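We use cookies to keep this site working and to see which pages get read. By continuing you accept this. OK | Settings

Sorting a mixed table into two tubs

This is the method we use for clearing a table of soft toys, small household items and bits of cloth into a pair of storage tubs. It suits a playroom, a spare room or a sale table. Allow 30 minutes for a normal-sized table the first time.

What you need

Two tubs of the same size, with handles at both ends
A table you can reach across
A damp cloth and a dry cloth
A soft brush for woolly toys
Labels and a marker
A rubbish bag

Tubs with a slight flare at the rim will stack inside one another when they're not being used. Cut-out handles are easier on the fingers than a plain lip. If you are buying new, the Nustent ones are fine, and so are most of the cheaper ones at the hardware shop, as long as the two match. Lids are optional and we mostly leave them off.

Step 1. Look before you touch

Leave everything where it is for a minute and work out what you have. Most mixed tables come down to soft things, hard things, cloth, and things that belong in another room. Soft white toys are easy to mistake for a wad of stuffing when they're lying on their sides, so pick each one up and turn it over before you decide it's rubbish. Feet and faces are often tucked underneath. 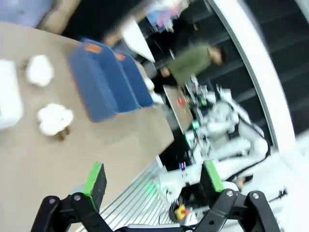
Fold any cloths and put them to one side. They go in last, on top. Anything with a sticker or a label still on it should be turned so the label can be read, and left at the far edge of the table until you've decided which tub it goes in. Large shaped pieces that won't fit in a tub come off the table now and go on the floor or a shelf.

Take out the rubbish at this point too. Loose tags, dried-out markers, empty packets.

Step 2. Clear the middle

Push what's left outwards to the left and right until you have a space in the centre wide enough for both tubs. Wipe that space with the damp cloth, then the dry one. Don't worry about wiping the sides yet, you'll do them as they empty.

Put both tubs down in the space with their long inner walls touching. A gap between them will collect small items and you'll only find them when you lift the tubs away. Check inside each tub for crumbs and old labels.

Stand on the side of the table where you can reach both ends without walking around. If two of you are sorting, take one side each.

Step 3. Spread the items evenly

Have a similar amount on each side of the tubs. If you have several of one toy, split them between the two sides. It sounds fussy, but with a pair of helpers it stops one person finishing early and reaching over the other. Keep the hard items, such as clocks and little speakers, standing near the front where they won't be knocked by a sleeve.

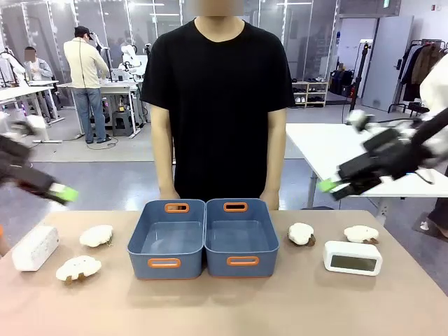
Plelamberg Toy and Household Exchange: Sorting Room Team

Step 4. Decide what each tub is for

Choose one rule and keep to it for the whole table. The usual ones are:

Soft in the left tub, hard in the right
Keep in the left, pass on in the right
Ready to go in the left, needs cleaning or mending in the right

For a table with woolly toys and desk clocks together we use the first. A hard corner pressed against a soft toy for a few months leaves a dent in the pile that doesn't always brush out.

Write the rule on a label and stick it on the front of each tub before anything goes in.

Step 5. Fill the tubs

Start with the largest items. Lower each one in with your hand under it.

Soft toys: brush the pile in one direction, check the seams under the legs and around the neck, and lay the toy on its side. Legs all pointing the same way will get you one or two more in a layer. Leave the top few centimetres of the tub clear so that nothing is squashed when the tubs are stacked.

Clocks and small electrical items: take the batteries out first. If there's any white or green crust in the battery compartment, put the item aside and deal with it separately. Wrap the screen side in a folded cloth and stand the item upright against the wall of the tub. Put cords in a small bag taped to the item they belong to.

Very small pieces: use a zip bag. A tub full of loose small pieces has to be tipped out every time somebody wants one.

Swap sides every few items if you are working alone, so the table empties at the same rate left and right.

Step 6. Check the weight

Lift each tub by its handles, one at a time, just clear of the table. If it bows in the middle or you have to lean back, take something out. A tub of soft toys is hardly ever too heavy. A tub of hard items gets there quickly.

Carry tubs one at a time as well.

Step 7. Number and shelve

At home you can stop at the label. In the sorting room every tub gets the next number in the Prarnel book, with the rule, the month and a short list of contents. The list can be rough. "Sheep, four. Clock. Cloths." will do. Our last entry before February was 1,947, so please check the page before you write, as we have had two tubs with the same number more than once.

Soft tubs go on the upper shelves and hard tubs at waist height or lower. The Lebrun shelving along the back wall takes up to 200 tubs when the middle bays are used properly. Face the front labels outwards.

Common problems

The tubs slide about. Put a damp tea towel flat underneath.

Toys smell musty. Don't tub them. Air them in a dry spot out of direct sun for a couple of days and check again.

One tub fills well before the other. Change the rule at the next table. Don't change it halfway through this one or the labels will be wrong.

Fluff everywhere. Brush over the rubbish bag, and wipe the table last.

The sorting room opens at 8 am. Tubs for drop-off can be left inside the side door, stacked no more than two high, with the label showing.

Contact us | Drop-off times | Privacy | © Plelamberg Toy and Household Exchange | Back to top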